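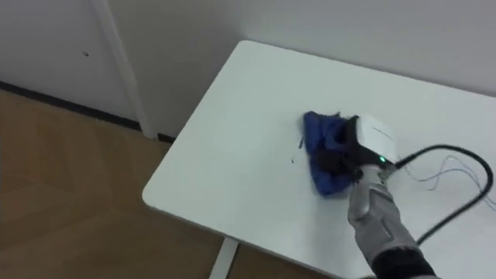
Blue cloth under the gripper on a white tabletop.

Gindia 314 Tabletop Wiping Package
Planning and purchasing information

Supplier: Brzozowska
Category: Manipulation task packages, domestic and light commercial
Availability: Built to order
Pricing: By written quotation, base package and options listed separately

Overview

The Gindia 314 is a task package for arms and humanoid platforms that have to wipe flat horizontal surfaces with a loose textile. It consists of the wiping controller, a contact force module, a set of reference cloths, a debris kit for acceptance testing, and a license for the task software. The robot, the hand or gripper, and the table are not included. Most buyers already own them or have them on a separate budget line.

The package is intended for sites that need a repeatable cleaning task for evaluation, and for integrators preparing a larger household or facilities project. It is not rated for wet chemicals or for food contact surfaces.

What to budget for

The base package covers one robot and one work surface. The following items are quoted separately and are the ones most often missing from a first purchase request:

Cable management. Any cable that leaves the wrist has to clear the wiping area over the full stroke. Allow for clips, a sleeve, and a half day of technician time. Cables lying on the tabletop limit the usable stroke on that side, and the limit has to be entered in the controller.

Cloths. The reference cloth is a consumable. Replacement packs are $99 each. Cloths from other sources can be used, but the contact force profile must be retaught for each fabric weight.

Annual calibration. The force module is calibrated before shipment. Recalibration is due every 4,000 wipe cycles or once a year, whichever comes first. Return shipping to the Dravudow service center is paid by the customer.

Support during commissioning. Remote support is included for the first month. On-site days are charged at the current rate plus travel.

Work surface requirements

A rigid top with a plain matte finish gives the most consistent detection of crumbs and other small debris. White or light gray is preferred. Glass and high-gloss lacquer need the polarizing filter option. Rounded corners are acceptable and should be measured and entered as a radius. A table that stands close to a wall loses part of its rear margin, so include the wall position on the site drawing.

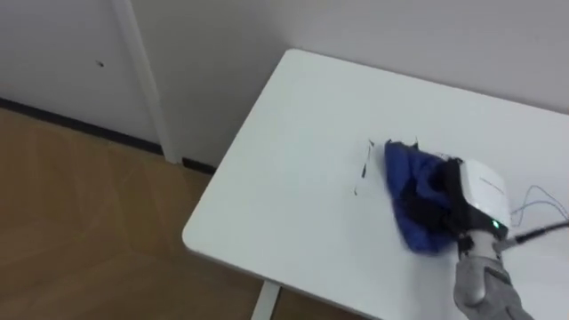 Cloth bunched at the gripper, with wrist cabling to the right.

A bunched cloth covers less area than a flat one. The path planner uses the contact patch reported by the force module and adds passes where coverage falls below the set value. Cycle time estimates should therefore be taken from a site trial. The figures supplied with the quotation are for a flat cloth and should not be used for staffing calculations.

Floor space and access

For a standing humanoid platform, plan for clear floor on the side of the table where the robot works, plus a route for any trailing cable that keeps it out of the walking area. If the platform is used with an overhead tether, the anchor point must be fixed before the table position is marked. Appliances and stored equipment can stay in the room provided they are outside the reach envelope of both arms, including the arm that is not wiping. 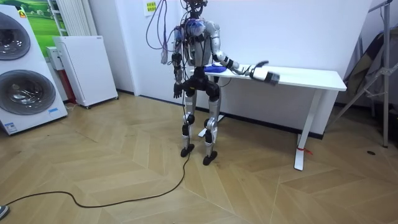
Lead time and ordering

Standard lead time is 2 months from receipt of the purchase order and the completed site drawing. Orders received in July are scheduled after the Prelarcombe assembly shop reopens and may take longer. Ask for a confirmed ship week before booking installation labor.

With the order, send:

Robot make and model, with controller software version
Hand or gripper model and maximum closing force
Table dimensions, height, corner radius and surface finish
Distance from table to nearest wall on each side
Mains supply and network details

Warranty covers parts and labor on the controller and force module. Cloths, clips and sleeves are excluded. Task software updates are included while the annual license is current. If the license lapses, the installed version continues to run without updates.

Quotations and site drawing templates: Eleni Kelmendi, Equipment Sales, Brzozowska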